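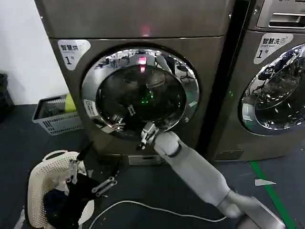

The Stokell descaling powder comes in a tub with a 20 g scoop. Dosing is simple on paper. On shared machines, such as the grey unit with the white number 1 label, it should go in the washer – never the dryer.

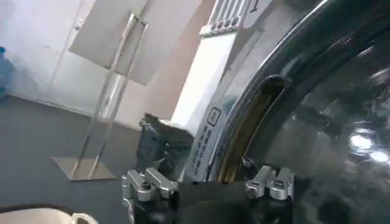 One scoop handled light scale at 60 degrees. Heavier deposits needed two, and a rinse.

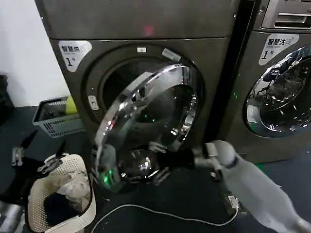 The lid seal is poor, and the powder had caked by March. Kanholm's sachets store better but cost more per dose.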